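From: Naveen Shukla
To: cadlow-makers list
Date: December 2021
Subject: Re: [cadlow] two-arm towel folder, where are you at?

Sérgio Bragança wrote:

> Naveen, last I heard (July?) you had one arm moving and the second
> in pieces. Did you ever get both going? I'm asking because I have a
> pair of the same joint modules from the Firier clear-out and I'm
> wondering if they're worth the trouble.
>
> Also, how are you dealing with the corners? I tried picking up
> washcloths with one arm last winter and it got a corner maybe one
> time in five. The rest of the time it grabbed the middle and I got
> a sort of tent.
>
> And what are you running the timing on? My bus falls over if I ask
> for anything faster than 40 Hz.

Hi Sérgio, hi all,

Yes! Both arms are going, and have been for a few weeks now, and I'm having more fun with this than with anything I've built since the Mulligan plotter. Sorry for the silence on the list. I kept meaning to write it up properly and then going back out to the shop for "just one more run."

Short answer on the Firier joints: take them. They're heavier than I'd like and the documentation is awful (mine came with a single folded sheet, in a font I needed a magnifier for) but the backlash is tiny and they don't get cooked by holding a pose. The one thing to do before you bolt anything together is re-grease them. I skipped that on the first arm and had a squeal at the elbow that drove everyone else in the shop up the wall until I gave in and took it apart again.

On corners. You're asking exactly the thing I spent all of the fall on. What finally helped was to stop picking up from above. If the fingers come straight down they push the cloth flat and then close on a fold. I now bring them in at a slant, angled forward and down, so that one finger slides along the table and gets under the edge. It means the wrist has to sit lower than feels safe and I did scrape the tabletop a few times while I was finding the height. Terry is very forgiving once you're under it, because the loops catch on the finger pads. A plain cotton dish towel is much harder and I still lose it a lot.

The second thing is towels with trim! I started with a stack of plain ones from the closet and the corner finder was hopeless. Then I switched to a light green one with a white piped border, and the detection went from miserable to pretty decent in one evening with no code changes. The border shows up against a beige table so well that you can follow it around a fold. I know it's cheating a little. I'll go back to the plain ones when the rest works.
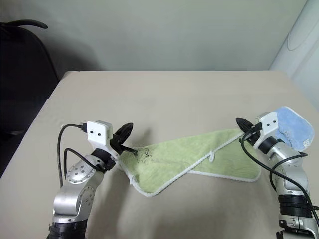 The stretch is where having two arms pays off. Once both grippers have a hold, I move them apart slowly and watch the motor current on both wrists. When the current climbs on both sides together, the cloth is taut and I stop. When it climbs on one side only, something is snagged or one gripper has two layers, and the routine lowers everything, lets go and starts over. I had it set far too eager at first and it would yank the towel right out of its own left hand, over and over, with great confidence.

I've logged 1,235 attempts so far. About the first half are garbage and I'd throw them out except that I like having the record. With the bordered towel it now gets two good corners on the first try a little under 60 percent of the time, and folding once it has them is close to reliable for the first fold. The second fold is still a mess. Any slack left in the middle gets trapped inside and you end up with a lump, and then everything after that is built on the lump.

Timing: I had the same trouble you describe. For me the cause was that I'd put both arms on one bus. I split them, one Ureo board per arm, with the desktop only sending targets down, and the boards do the interpolation themselves. I can share the firmware if you want it. It's ugly but it's commented. Check your termination too, I found 3 resistors where there should have been two and felt very silly.

Cables are the part I'd do over. Mine come out of the top of the wrist and hang down beside the arm in big loops, which was meant to be temporary. They've never caught on the cloth, but they do pull on the connector when the wrist turns all the way over, and I've had to reseat the left one more than once. If you're starting fresh, route them inside or at least clip them at the elbow. Leave more slack than you think you need at the wrist.

Next up for me is a regrasp: let go with one hand, slide along the edge, pick up the next corner. If anyone here has done edge sliding with two-finger grippers I would love to hear what you put on the pads. I've tried bicycle tube (too grippy) and heat shrink (nice but wears through quickly). Somebody mentioned felt on here ages ago and I can't find the thread.

Sérgio, bring your joints over whenever you like, we can run them on my test bench and see what they do before you commit to a frame. Bring one of the washcloths too, I want to see if the slanted approach works on something that small.

Naveen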